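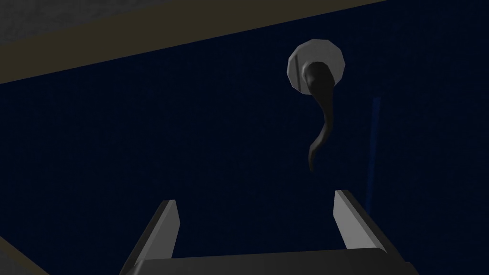 Anwara Bhattacharjee wants to know why anyone should trust a robot that learned its job in a video game. Fair enough. I have the same doubt most weeks, and the answers on this page are written with it in mind.

23 Aug 2024
By Szabolcs Csizmadia

What counts as one example?
One run at one task, start to finish, with the views from the robot and the commands sent to it. The Lemell set has 2,894 of them. That sounds like a lot until you learn that many are near copies of each other.

Are they all simulated?
In this set, yes. Simulated rooms are cheap, and you can reset them in a second.

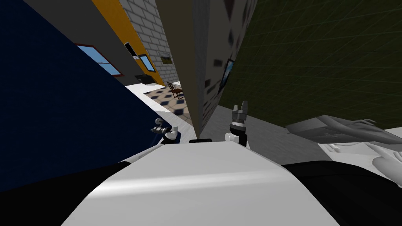
Cheap is also the problem. A rendered wall never has glare on it unless somebody puts the glare there, and contact between a finger and an object is a guess made by the physics engine. I'd treat any success rate measured only in the simulator as a claim about the simulator.

Do you keep the failed runs?
We do, labeled as failures. Until June they were thrown out, which I thought was a mistake and said so. There are 632 now — a few of them mislabeled, I'm sure.

Who drives the robot?
Mostly Volkan Bayram and Arash Kermani. Two drivers means two sets of habits, and the model copies both.

How many examples does a new task need?
Ask three people and you'll get three numbers. We start with 300 and look at what breaks. Anyone promising good results from 66 should be asked which tasks they left out.

Can I add my own runs?
Yes, if the robot model and the control rate match ours. Send a small batch first. We will probably send it back once.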